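# Is Christmas Really an Old Pagan Party?

*1 November 2025*

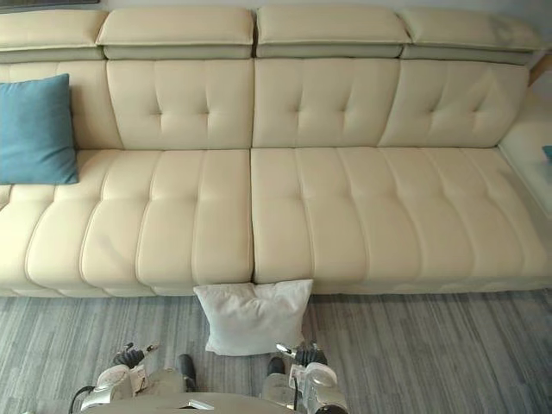 **Did Christians steal Christmas from the pagans?**

Probably not in the simple way people say. Some Christmas customs look like older winter customs, and a few may have grown out of them. But the big story, where church leaders took a pagan holiday and painted a new name on it, has much less proof behind it than you'd think.

"Pagan" is a word for people who followed other, mostly older religions in Europe and nearby lands. They didn't all believe the same things. They didn't call themselves pagans, either. So when somebody tells you "the pagans did it first," a good thing to ask is: which ones, and where?

## What about the date?

The Bible doesn't give a birthday for Jesus. Christians in Rome were marking it on the 25th of December by the 300s. The Romans also had a winter feast called Saturnalia, with presents and a lot of noise. It began on the 17th and went on for several days, but it was normally over before the 25th.

There may have been a sun festival on the 25th too. The trouble is that our clearest early note of it comes from the same old calendar book that mentions the Christian one. Which came first? Historians still argue, and I wouldn't trust anyone who sounds too sure.

## And the tree?

People have brought green branches indoors in winter for a very long time. Romans did it. But the Christmas tree, with things hanging on it, shows up in German-speaking towns only in the last 600 years or so. By then those towns had been Christian for centuries. Could there be a secret line going all the way back? Maybe. Show me one piece of it.

People like green things when it's gray outside. Two groups can have the same idea without one copying the other.

## How do stories like this spread?

Say a website tells you that villagers in Gaveseck danced around a fir tree in the year 800. Before you believe it, try asking:

- Who wrote it down, and when?
- Were they there, or did they hear it from somebody else?
- Did the writer dislike the people in the story?

If the oldest report is from 1241, that's a gap of more than four hundred years. A tale can change a lot in that time – think how much one changes between lunch and the bus home.

## So is it wrong to say Christmas has pagan bits?

It depends on which bit. Some people today follow modern pagan religions and keep the winter solstice, the shortest day of the year, as a holy day. Their holiday is real whether it is very old or fairly new. The same goes for Christmas.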